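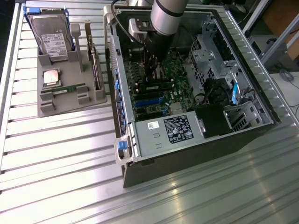 Zdislava Jelínek thinks I should leave the memory until last. Her argument is that you always end up leaning on something when you pull the drive cage about, and it is better to lean on a board that has old sticks in it than one that has just been fitted with good ones. She said all this on the phone while I was looking for the small screwdriver, so I agreed with her, and then I did it my own way.

The tower is the Dell from the Hurna office, number 191 on their list. It has been waiting under the stairs since August with a note taped to it saying "slow, then not at all". No more detail than that. I rang to ask whether it used to beep and the man who answered said he thought so but might be thinking of the printer.

Side panel came off easily enough. Less dust than I expected, though the vents at the back were bad and I spent a good while on them with the brush before I touched anything else. I put the hard disk in the upright holder on the bench, still in its blue caddy, and it can stay there until I know whether they want the files. Hurna say there is nothing on it. They said that last time too, and there were two years of invoices.

I do like how these cases are put together. Everything you are meant to move is blue, so you can find your way around without the manual. The card slots have blue latches down the side and you hardly need a screwdriver once you are in. The Baidoo machine in the spring was nothing like this, it was all sharp edges and screws of different lengths, and I still have a mark on my thumb.

Stopped for soup at one. Rang Drolo about the processor and was told it left their warehouse yesterday, which is also what I was told yesterday. They have moved the order line to a new number and the music is louder.

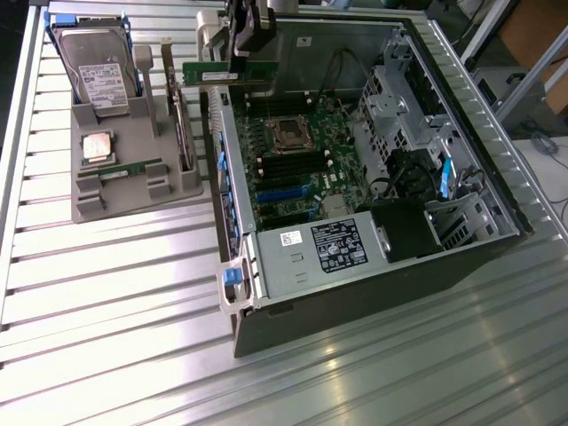
The power supply I am less sure about. I copied the ratings off the label into the notebook and they look fine for what Hurna want, which is letters, spreadsheets and one person who does the newsletter. It will have to be tested under load before I promise anything. If it is no good I have a spare from Skirkow stock, but it would mean filling in the transfer form and I would like to avoid that before the holidays.

I won't put in a bigger drive. They asked, and I quoted, and then they went quiet. I have written "same disk unless told otherwise" on the job sheet and initialled it.

The socket is ready for the processor. I keep checking it with the torch for bent pins. I bent one on a different board years ago and straightened it with a sewing needle, and it took most of an evening. So now I look, and then I go away and come back and look again. Found nothing wrong with it either time.

Tea, then the paperwork for the two laptops. Both can go back. One only wanted a new charger and I feel bad charging for the hour, so I have put down half.

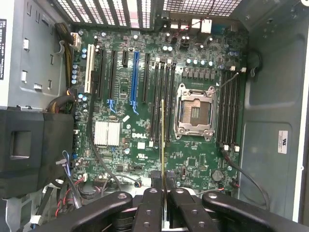

Skirkow, 2019-12-18

Writing the rest up at the kitchen table. The heating in the workshop goes off at six and I was not going to sit there in my coat.

Memory is the thing I want to get right on this one. My guess is a bad stick, going by "slow, then not at all" and the possible beeping. The slots are in two banks either side of the processor, and I have been through the manual again to see which have to be filled first. The diagram is printed upside down compared with how the case sits on my bench, so I have drawn my own on the back of the job sheet. Each stick will be tried alone and marked with a pencil dot if it passes. Tedious, but last winter I trusted a bag labelled "good" and it cost me a weekend.

Told Zdislava on the phone that I had not waited with the memory. She said "well, mind your elbows, then" and went on to talk about the train times.

Things to get tomorrow: thermal paste (the tube is nearly finished), more pencil leads, milk. Also ask whether the post can be left next door if the processor arrives before I am in. Hurna want the tower back by the end of the week, and I have told them roughly five hours' work from when the part turns up – more if the power supply has to be swapped.

Bed early. The back is stiff from the bench, and I must find the other stool.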